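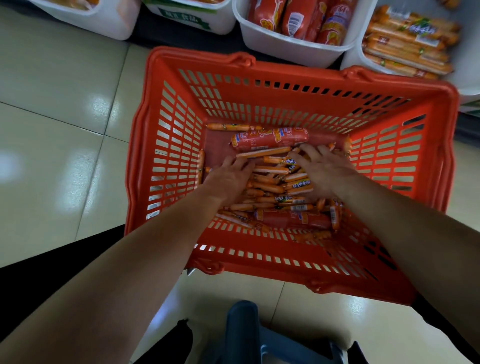
The spring testing period for the Zitonska lipstick line opened this morning at the Clurcombe counter, and this entry is kept in accordance with the instructions issued to all participating staff. Eighteen shades were delivered overnight, all of them in the satin finish. Thérèse Fortin and I wore four each before noon, on clean lips and without liner. The strongest of the group is a bright red-orange, very close to the color of a ripe persimmon, and it has been entered under that comparison until the maker confirms a name. It suited Thérèse well. On me it was less successful – the orange came forward under the counter lamps and made the teeth look yellow.

Wear was checked at 11:00 and again at 2:30. The two brown shades faded evenly. The pale pink gathered in the corners of the mouth and had to be removed with oil. I have asked that it be tried again over balm before any judgment is recorded.

Karine Arsenault reports from the Stelstead branch that the Gauthier powder has now sold 394 units against an order of 1,000. The lightest shade remains the slowest. She believes customers find it chalky, and I share her view, having worn it through most of May. A request for a warmer version was sent to the supplier last month and has not been answered.

Dwight Lévesque called in the afternoon regarding the tester hygiene rules. Disposable wands are to be used for every mascara and every gloss, with no exceptions for regular customers. The new case holds 4,000 wands and is stored under the sink. He also asked that the pencil sharpeners be cleaned with alcohol at closing. I did this myself at 6:15 and found the blue one cracked.

Aaliyah Friesen completed her first full makeover without supervision. Her work on the eyes was careful, although the brow was set too dark for the customer's hair, and she corrected it when asked. She will take the evening bookings from now on.

Personal note: my own skin is dry again along the jaw. I have stopped the exfoliating toner and returned to the plain cream. Tomorrow I am to wear the plum shade, which I do not expect to like.

Last updated: 9:40 p.m.
Print this entry | E-mail this entry
3 comments | 12 shares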